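## What Is a Pension?

A pension is money paid every month to a person who has stopped working. Lensa Negash drove a bus in Kundovdale for 39 years. From each paycheck, a small part went into a pension fund — a large pot of money shared by many workers.

Lensa now gets 12 payments a year, one each month. The February payment is the same size as the others, even though the month is shorter.

Some pensions also pay a husband or wife after the worker dies. This is called a survivor's pension. It is usually smaller than the first one.

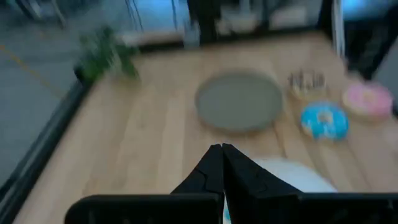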